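Tema 6. Control por tareas en un manipulador móvil de dos brazos
Apuntes del curso — Julio
Por la coordinación de prácticas, Konau

Las prácticas de este tema se hacen en simulación, con el paquete Vundel y la vivienda de Lellosville. 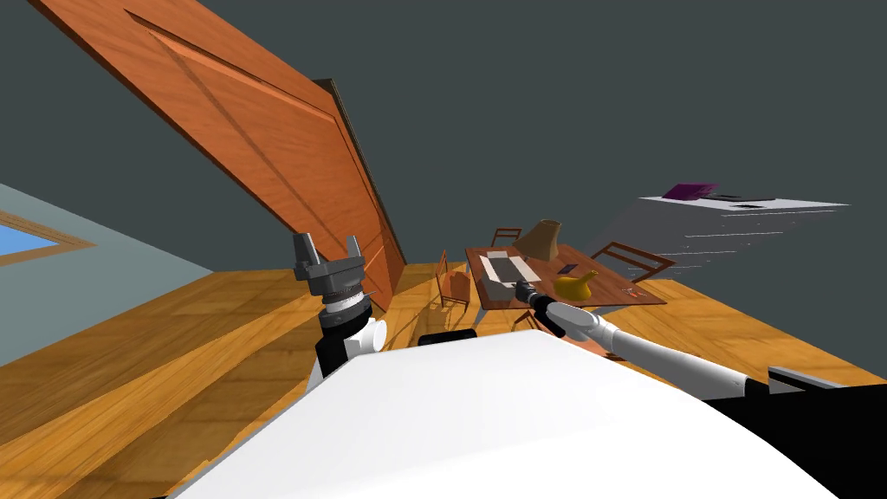 1. Punto de partida

El robot trabaja en un comedor con mesa, sillas y varios objetos pequeños. La base y los dos brazos comparten un único vector de configuración q. El planificador recibe la pose deseada de una sola pinza; la otra queda libre, pero sigue contando para las colisiones.

2. Bucle de control

El simulador integra a 1000 Hz. El controlador calcula las velocidades articulares con la pseudoinversa amortiguada del jacobiano:

dq = J^T (J J^T + k^2 I)^-1 e

Si k es demasiado pequeño, el brazo da tirones cerca de las singularidades. Si es demasiado grande, la pinza llega tarde y se queda corta. Empezad con el valor del fichero de configuración y cambiadlo de uno en uno — nunca a la vez que las ganancias.

3. Cámara inclinada

La cámara de a bordo no tiene por qué estar nivelada. Una puerta o el borde de una mesa pueden salir en diagonal, y un detector que suponga verticales en la imagen falla. Antes de estimar el plano de la mesa hay que pasar los puntos al sistema de la base con la transformada del instante de captura.

El cuerpo del robot también entra en el campo de visión. Se elimina de la nube con la máscara generada a partir del modelo URDF. Sin ese filtro, el mapa de ocupación marca como obstáculo el propio brazo.

4. Ejercicio

a) Ejecutad el episodio 41 con el filtro desactivado y guardad el mapa.
b) Repetid con el filtro activo.
c) Planificad un acercamiento de la pinza derecha a la mesa, con un margen de 11 cm respecto a las sillas.
d) Entregad las dos gráficas de error y el fichero de parámetros.

El código base está en la carpeta Barrios, versión 122.

Comentarios

pilar_m: ¿El margen del apartado c se mide desde la pinza o desde todo el brazo?

konau_practicas: Desde todo el brazo, codo incluido.

rtz: En la ecuación, ¿e lleva ya la ganancia?

konau_practicas: Sí, se multiplica antes.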